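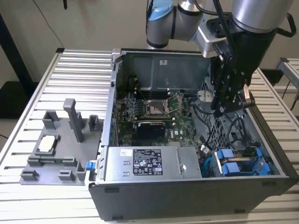 Arm über dem offenen Tower, Sockelrahmen hochgeklappt, CPU liegt im Nest auf der Druckplatte.

Samstag, Werkstatt, ab kurz nach neun

So, endlich mal ein ganzer Tag nur für den Greifervergleich, ohne dass das Telefon klingelt. Ich schreibe das hier gleich mit, weil ich beim letzten Mal am Montag vor meinen eigenen Zetteln saß und nichts mehr entziffern konnte (wer »Fi. 2 zu hoch, s. o.« versteht, darf es mir gern erklären).

Worum es geht: Für Cairns brauchen wir bis Ende Juli eine Entscheidung, mit welchem Greifer wir den Ausbau der alten Desktops machen. Im Rennen sind der Femus mit den eckigen Metallfingern und der Briltex mit den weichen Backen. Den Femus kenne ich inzwischen ganz gut, den Briltex hatte ich bisher nur einmal kurz dran, und da war die Firmware noch die vom Auslieferungszustand. Also bitte nichts von dem, was ich damals über den Briltex geschimpft habe, zitieren!

Testobjekt ist wieder der Dell-Tower, Seitenblech ab, auf die Seite gelegt. Ich mag die Kiste, weil alles Interessante blau ist: Laufwerksschienen, Riegel an den Steckplätzen, Entriegelung am Gehäuserand. Das hilft mir beim Teachen ungemein, und der Kamera auch. Wenn wir später auf die komplett schwarzen Gehäuse gehen, wird das ein anderer Schnack.

Aufgaben für heute, damit es vergleichbar bleibt:

CPU aus dem Nest nehmen und über dem Sockel absetzen
CPU zurück ins Nest
Laufwerk an den blauen Schienen fassen und ein Stück herausziehen
SATA-Stecker greifen (nur greifen, noch nicht abziehen)

Das sind 4 Aufgaben, jede mit 6 Wiederholungen pro Greifer. Mehr schaffe ich an einem Tag nicht, wenn ich zwischendurch umbauen muss.

9:40

Aufwärmrunde gefahren, TCP vom Femus nachgemessen. War natürlich wieder daneben, und zwar nur in Z. Ich habe den starken Verdacht, dass die Adapterplatte nicht immer gleich plan aufliegt, je nachdem, in welcher Reihenfolge man die Schrauben anzieht. Jetzt über Kreuz angezogen, zweimal nachgemessen, beide Male derselbe Wert. Bitte ab jetzt alle über Kreuz! Ich klebe einen Zettel an den Werkzeugschrank.

Freedrive läuft übrigens wieder butterweich, seit die Nutzlast richtig eingetragen ist. Vorher hat der Arm nach dem Loslassen immer noch so ein bisschen nachgesackt, und ich dachte schon, wir hätten ein Bremsenproblem. War bloß der alte Wert vom Sauger, der noch in der Installation stand. Eine halbe Stunde Panik umsonst.

10:15, Femus, CPU

Aufnehmen aus dem Nest: sitzt. Alle 6 sauber. Die eckigen Finger fassen die Kanten richtig schön, und der Rahmen im Nest lässt gerade genug Platz. Ich hatte Sorge, dass die Fingerspitzen am Rahmen schaben, aber mit dem schmaleren Öffnungsmaß geht es prima. Kraft ganz unten, Geschwindigkeit auch, dann dauert das Schließen zwar gefühlt ewig, aber mir ist lieber, es dauert.

Absetzen über dem Sockel ist die andere Geschichte. 4 von 6. Die beiden Fehlversuche sahen gleich aus: Der Chip kommt leicht verdreht an, weil er beim Schließen der Finger einen Hauch gewandert ist, und dann liegt eine Ecke auf. Ich habe jedes Mal sofort gestoppt und von Hand abgenommen. Und nein, ich lasse den Arm nicht »mal eben ein bisschen nachdrücken«, die Diskussion hatten wir schon. Kontakte im Sockel verbiegen sich schneller, als man Not-Halt denken kann.

Merker dazu: Die Verdrehung entsteht beim Greifen und nicht unterwegs. Ich habe einmal direkt über dem Nest angehalten und mit der Lupe geschaut, da war sie schon da. Das heißt, wir könnten den Chip nach dem Aufnehmen einmal sanft gegen eine Anschlagkante fahren und ausrichten. Auf der Druckplatte wäre Platz für so eine Kante, am unteren Rand zum Beispiel, da sind ohnehin schon die niedrigen Stege. Ich zeichne das nächste Woche um.

Ach ja, zur Platte: Der hohe Pfosten in der Mitte nervt. Auf dem Weg vom Nest zum Tower muss ich jedes Mal drüber, und weil ich zu faul war, einen ordentlichen Zwischenpunkt zu setzen, bin ich beim ersten Durchlauf haarscharf dran vorbei. Zwischenpunkt ist jetzt drin (heißt wp_pfosten_oben, bitte nicht wieder umbenennen!). In der nächsten Version würde ich den Pfosten ein Stück nach hinten schieben, dann sparen wir uns den Umweg.

11:20, Femus, Laufwerk

Hier ist der Femus in seinem Element. Schienen gefasst, gezogen, fertig. 6 von 6, ohne Murren. Man muss nur aufpassen, dass man beim Anfahren nicht am Käfig hängen bleibt, das gelochte Blech hat eine fiese Kante. Ich komme jetzt leicht schräg von oben und drehe erst kurz vor dem Griff gerade. Die Kabelschlaufe am Arm braucht dabei mehr Luft, als ich dachte. Bei der größten Drehung vom letzten Gelenk wird sie ziemlich stramm. Noch nicht kritisch, aber wenn wir tiefer in den Schacht wollen, muss die Schlaufe länger oder die Klemme höher. Ich habe die Drehung fürs Erste begrenzt.

SATA-Stecker: durchwachsen, 4 von 6. Die Kabel liegen da unten in einem ordentlichen Knäuel zwischen Netzteil und Laufwerkskäfig, und je nachdem, wie sie gerade fallen, schiebt sich eins vor den Stecker. Metallfinger auf dünnem Kabel finde ich außerdem nicht gerade beruhigend. Beim fünften Versuch hat der Femus das Kabel statt des Steckers gehabt und sehr zufrieden »Objekt erkannt« gemeldet. Danke auch.

12:30 Pause. Brötchen waren aus, also Kekse.

13:10, Umbau auf Briltex

Hat 11 Minuten gedauert, mit Stoppuhr, inklusive Kabel umstecken und TCP. Das ist für unsere Verhältnisse fantastisch! Der Schnellwechsler vom Briltex ist schon ein feines Ding, einrasten, kurz ruckeln, sitzt. Dafür ist die Software eine Zumutung. Man muss im Menü erst die alte Werkzeugdefinition löschen, dann neu starten, dann die neue anlegen, und wenn man die Reihenfolge vertauscht, übernimmt er stumm die alten Fingerlängen. Ich schreibe es hier ausdrücklich hin: LÖSCHEN, NEUSTART, ANLEGEN.

13:45, Briltex, CPU

Aufnehmen 4 von 6. Die weichen Backen sind einfach zu dick für den Spalt im Nest, sie sitzen auf dem Rahmen auf, bevor sie den Chip richtig haben. Wenn sie ihn aber haben, dann wandert da nichts. Alle vier aufgenommenen Chips kamen gerade über dem Sockel an, wunderbar, ich hätte am liebsten geklatscht. Zurück ins Nest ging es dann auch alle vier Male. Beim Femus habe ich das Zurücklegen übrigens vorhin vergessen aufzuschreiben: war in Ordnung, 6 von 6, da verzeiht die Schräge am Rahmen eine Menge. (Die beiden verdrehten habe ich dafür neu von Hand eingelegt und frisch greifen lassen, sonst wäre das kein fairer Vergleich.)

Was mir am Briltex nicht passt: Die Backen ziehen Staub an wie verrückt. Nach dem halben Durchgang hatten sie schon einen grauen Schleier, und den will ich wirklich nicht auf den Kontaktflächen haben. Zwischendurch mit Isopropanol abgewischt. Müsste man im Betrieb fest einplanen, alle paar Geräte mindestens.

14:50, Briltex, Laufwerk und Stecker

Laufwerk: geht, aber mühsam. Die Backen geben nach, sobald es etwas klemmt, und dann rutscht er an der Schiene lang. 4 von 6, und die vier waren auch nicht hübsch. Mit mehr Kraft wird es besser, nur dann meldet der Controller Überlast und macht erst mal gar nichts mehr, bis man quittiert. Warum man dafür ans Panel laufen muss und das nicht über die Schnittstelle geht, steht nirgends im Handbuch. Ich habe gesucht!

Stecker dagegen: 6 von 6. Er drückt die anderen Kabel sanft zur Seite und umschließt das Ding. Da hat der Femus keine Chance.

15:40, Kamera

Noch schnell den Fliltstead-Tiefensensor ausprobiert, den wir zur Ansicht dahaben. Auf der Druckplatte tipptopp, das matte Grau mag er. Im Gehäuse leider Löcher über Löcher in der Punktwolke, das blanke Blech am Netzteil und der Sockelrahmen spiegeln ihm alles kaputt. Mit Deckenlicht aus etwas besser, mit kürzerer Belichtung noch etwas besser, aber für eine Sockelposition würde ich dem Ding so nicht trauen. Vorschlag: Sensor nur fürs grobe Finden vom Tower, und die Feinposition holen wir weiter aus dem 2D-Bild. Der helle Metallrahmen hebt sich gut genug vom grünen Board ab.

Falls jemand am Montag damit spielt: Der Sensor hängt am rechten USB-Port vom Steuerrechner. Am linken fliegt er alle paar Minuten raus. Ich habe zwei Kabel probiert, am Kabel liegt es nicht.

16:30, wo ich gerade stehe

Einen klaren Sieger habe ich nicht, Mist. Femus für alles, was Kraft braucht, Briltex für Stecker und für die gerade Lage beim Chip. Am liebsten wäre mir der Femus mit anderen Fingerspitzen: Metall als Kern und vorn eine dünne weiche Auflage, gerade so dick, dass sie noch in den Spalt vom Nest passt. Gedruckt ist so was an einem Abend. Ich würde das probieren, bevor wir Cairns einen Wechsler mit zwei Greifern verkaufen, der bei jedem Gerät zweimal umrüsten muss.

Offen:

Fingerspitzen mit weicher Auflage zeichnen (mache ich)
Anschlagkante in die Druckplatte, Pfosten nach hinten
Kabelschlaufe am Arm verlängern, danach Drehgrenze wieder aufmachen
beim Briltex-Support nach dem Quittieren per Schnittstelle fragen
Isopropanol nachbestellen, die Flasche ist fast leer
Test mit schwarzem Gehäuse, sobald eins da ist

Programme liegen im gemeinsamen Ordner unter greifervergleich, Femus und Briltex getrennt. In der Femus-Datei ist die Drehgrenze noch drin, also nicht wundern, wenn er beim letzten Gelenk meckert. Arm steht in Parkposition, Druckluft ist zu, Netzstecker vom Steuerrechner habe ich dringelassen, der zieht über Nacht noch Updates.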